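Power factor penalty after plant expansion – who fixes this, us or the utility?
Posted in Industrial Sites and Utilities
7 July 2022

Kuo-hua Chung

We run a stamping and light assembly plant outside Plirkwood. In the spring we added a second press line, and the electric co-op moved us from the general service rate to the large power rate. The first two bills on the new rate carry a line called "reactive demand adjustment." Our average power factor is listed as 0.81. The tariff sheet wants 0.95.

Details:
Service is 480 V, three-phase, from a 1,000 kVA pad-mount transformer owned by the co-op.
Most of the load is induction motors, the largest on the two presses.
32 of the smaller motors are on variable frequency drives.
There is one old capacitor bank in the switchgear room. The nameplate is painted over. I don't know whether it is in service.

The economic development office told us when we signed that the utility would "work with us on power quality." The account rep says correction on our side of the meter is our job. Is that normal? And if we do pay for it, should the capacitors go at the main switchgear or at the motors?

Corrado D'Amico

The rep is right. Nearly every large power tariff I have read puts correction behind the meter on the customer. What the office told you is worth something only if it went into the service agreement, so read that first. Some co-ops offer a rebate or a free load study. Ask for it by name and ask for the interval data at the same time, both kW and kVAR, for at least one full billing period.

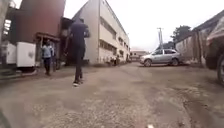

On placement: with that many drives I would not hang fixed capacitors on individual motors. Never put them on the output side of a VFD. A switched bank at the main gear, with detuned reactors, is the usual answer. The reactors matter. Plain capacitors plus drive harmonics plus transformer inductance can resonate, and then you are replacing fuses every month.

Find out about the old bank before you size anything. Have a qualified electrician put a clamp meter on each phase. Zero current means it is off or dead. Unequal current means some of the cells have failed. If it turns out to be good, you may need less new equipment than the bill suggests.

Get quotes from at least 3 suppliers. We used Cekance for ours and the controller has been fine, although the manual is poor.

Bravo

we had the same charge, put in a bank from Stokinon and it went away. payback was 23 months. make sure they set the target below 1.0 or it will go leading at night when the presses are down – ours did and the co-op called us

Kuo-hua Chung

Thanks, both. Interval data requested. The electrician is checking the old bank during the July shutdown.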